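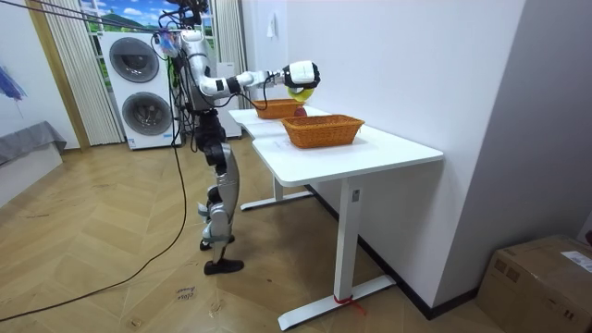 Who can come to the open day demonstrations? Anyone who lives or works in Clutisley, with children under 11 accompanied by an adult, and you don't need to book unless you are bringing a group.

Clutisley Open Day Planning Group
Minutes of the meeting held July 14, 2020, at the Pririer demonstration room

In the chair: Demyd Yurchenko

1. Welcome and minutes of the last meeting

Demyd thanked everyone for making the trip out to Pririer, and in particular those who had come over from Rirnorbridge and had to change buses twice. The minutes of the last meeting were accepted with one correction: the parking field holds 89 cars, and the figure given before belonged to the field next door. The leaflet with the old number has been withdrawn.

2. The sorting demonstration 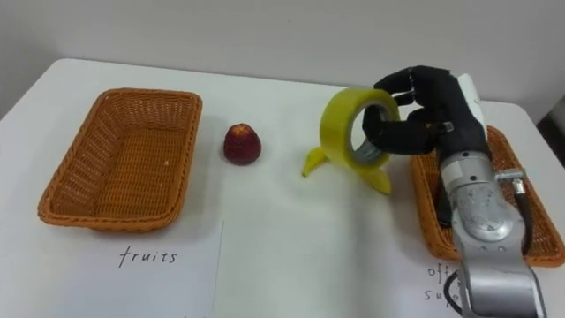 Miranda (our name for the sorting session, for anyone new to the group) was the main business of the afternoon, and we gave it a good long while. Members felt it was just the right sort of thing for families, as you can follow what is wanted without any introduction at all. The handwritten "fruits" sheet in front of the left basket was much liked, and it was agreed that the visitors' version should keep to the same plain style, only in thicker pen so that it can be read from the back row. There was a friendly difference of opinion over whether a roll of tape belongs among the things to be sorted when there is a banana lying right there on the table. Most of us thought the mixture was the whole fun of it – a child will want to call out which basket each thing should go to – and the tape stays.

Agreed: each session to run for 30 minutes, including questions.

3. Room and seating

The group walked through the room together to settle where visitors will stand and sit. It was felt that the best view is from the side, looking along the desk, and that the cable on the floor must be well clear of anyone's feet before the doors open. Demyd will mark a line with floor tape and put a bench behind it for those who would like to sit down. A request for a second row of chairs was talked over at some length and left until we know the numbers. 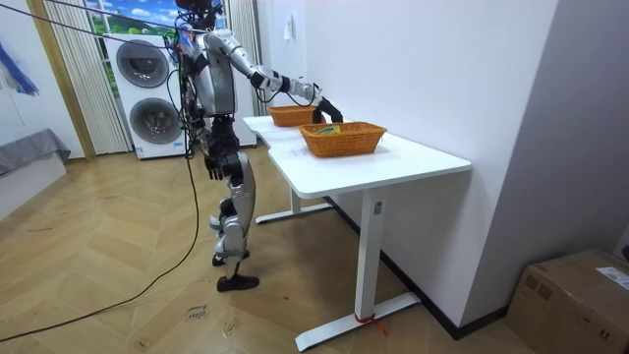
4. Budget and printing

The printer's quote for posters, programs and the big banner came to $1,209, a little more than we had hoped for, although everybody liked the samples very much. It was agreed to accept it, leaving out the banner's second side. Programs will give the session times on the front page, which several visitors asked for last December.

5. Questions from visitors

It was suggested that we collect likely questions beforehand so the hosts are not caught out. Those offered included how long it takes to set up, whether visitors may bring their own fruit, and what happens if something is dropped. Demyd will write up short answers and send them round. He would be very glad of more – even the silly ones, which are often what the children ask first.
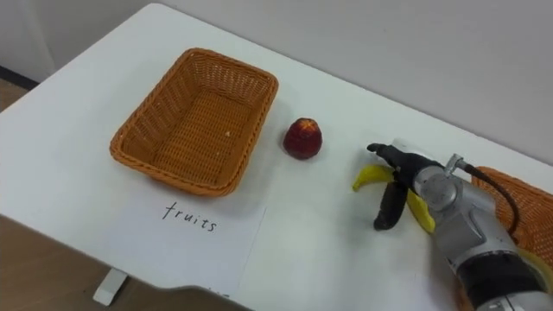
Item 5: the banana in the gripper, with the "fruits" basket at left.

6. Any other business

Warm thanks were given for the lemon cake. The group will meet next at Rirnorbridge, and Demyd will confirm the room.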